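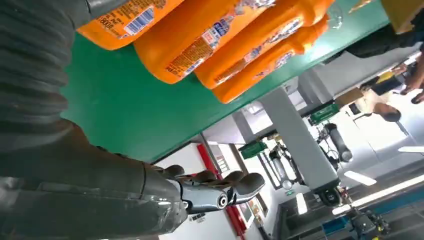
Chapter 9
Bottles, Bundles and Claims

Packaging people like to say that a good bottle sells itself. Treat that sentence with suspicion. It is usually said by someone who sells bottles, and it is hard to test, because bottles reach the shopper with a price, a shelf position and a brand already attached. This chapter looks at one of the plainest objects in the trade, the plastic bottle for household cleaning products, and asks how much of what is claimed for it holds up.

You will need the terms from Chapter 2, especially primary pack (what touches the product) and secondary pack (what holds several primary packs together). If you skipped them, go back.

The standing bottle and the lying bottle

Design drawings nearly always show a bottle upright with its front label facing the viewer. A bottle spends part of its working life in other positions. It is laid down, tipped, turned over and pushed against its neighbors. The label you paid a studio to draw may be facing a tabletop. A tapered nozzle adds a further complication: it makes one end of the bottle narrower than the other, so bottles laid side by side touch along the body and leave gaps near the caps. Film pulled around the bodies has something to hold. Film near the nozzles has much less.

Suppliers tend to pass over this. A sales sheet from Jondine, a film maker, promises "a secure bundle for any bottle profile." No test is cited. Tremetti, which sells a competing film, ran one trial with 592 bundles and reported the result as a single average, with straight-sided and tapered bottles mixed together. From that average you can learn very little about either shape. When you read a figure like this, ask first what was put into it.

Lay a few identical bottles on a flat board with their nozzles all pointing the same way, and try to keep them in a neat row while you lift one end of the front bottle. Then put another one off to the side and turn it to face them. The trouble with words such as "secure" and "any" should become plain within a minute.
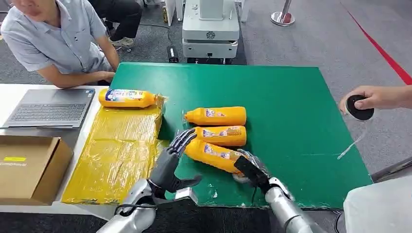

What color can and cannot do

Strong orange and yellow are common on cleaning products, and the usual explanation is that they "signal power." Perhaps. The evidence most often quoted in class is a shelf study by Leclerc, in which 330 shoppers were shown a bright bottle and a pale one and asked which looked stronger. Most picked the bright one. The study did not ask whether they would buy it, and the two bottles also differed in size.

Before reading on, write down two other explanations for the Leclerc result. Keep them. We return to them in the section on the Sedent refill pack, where the bright bottle lost.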